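Trelmont Supply – Hand Tools for Robot Teaching
Search products... Go
Dudel 2 Hand-Held Gripper

The Dudel 2 is a two-finger gripper which you hold in your own hand. You do the task with it, the camera on the tool records what the fingers are doing, and later the recordings are used for teaching a robot arm. No robot is needed at the table during recording. We sell it as a complete kit, and the fingers, pads and camera mount can also be ordered separately.

Our first model had a narrow opening, and customers who work with clothing told us it was difficult to come around a folded sleeve or a thick hem. In the Dudel 2 we moved the finger arms more to the outside. The camera view includes both fingers and the surface in front of them, so the person who later checks the recordings can follow both sides of the grip.
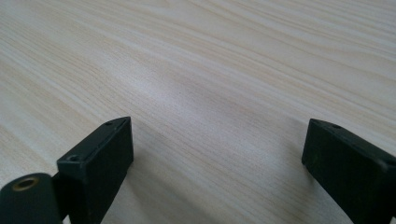 Dudel 2 with open jaws over a wooden table.

The fingers are black, with angled tips and small round holes in the top. You can take a finger off and put on your own one, if you make it to our drawing. The drawing is in the download that comes with the kit. Please do not use longer screws than the ones we supply. A long screw can come out on the other side and scratch your table, and we had two support letters already about this.

What is in the kit

One Dudel 2 gripper, assembled
One camera mount with cable clip
One pair of spare fingers
12 spare screws and the key for them
Printed guide in English

The camera is not included. The mount accepts most small action cameras, and if you are not sure about yours, write to us the model before you order. The weight without camera is 266 grams. After a long session you will feel it in the wrist, so we advise to change hands or make a pause.

About soft objects

Many people ask if the gripper is good for knitted things, such as hats, gloves and scarves. These are our favorite test objects in the workshop. A knitted hat does not have a fixed shape, and it lies differently each time you put it down. A hard finger without a pad slides over the stitches, or it takes only one thread and pulls it. For this reason we offer fingers with a soft pad on the inner face. The pad gives more friction and you can press less.

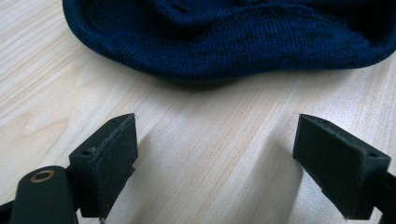
When you approach a hat from the side of the brim, keep the jaws wide open until the tips are past the edge, and close slowly. If you close too early you push the fabric away and it makes a roll. We recommend to record the approach also, beginning with the hand still far from the object, because a recording that starts only at the grip is of little use for teaching.

The pads wear with time. Small fibers come loose at the edges first, and this is normal. You can cut them with scissors. When the pad begins to lift from the finger, replace it. A new pair is glued in a few minutes, but let the glue rest for a night before you work.

Preparing the table

Any flat table will do. We have had good results on light wood, where dark fingers are easy to find in the picture for the software. A very shiny table makes reflections, and there the tracking may jump. Turn off strong lamps directly above, or hang a thin cloth under them.
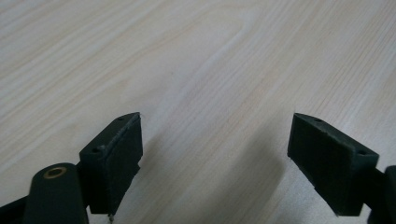
Before each series, open the jaws completely and hold still for 2 seconds. The Cele software takes this moment as the zero position for the finger opening. Then close completely, open again and start your task. If you forget it, the series can still be used, but you must set the zero by hand for every file, and this is slow work.

Cele runs on an ordinary laptop. The basic license is included with the kit and allows 500 recordings in one project. For bigger projects there is the Driven license, which you can add later without new installation.

Delivery and service

Kits ordered in April are sent in the order of payment. Spare pads and screws are normally on stock. If a finger breaks during normal use in the first year, send us a photo of the broken part and we send a new pair without cost. For damage after a fall to the floor we ask only the price of the part.

Technical questions: Darius Eglītis, workshop. Please write the serial number from the printed guide in your message.

Page updated 4/1/19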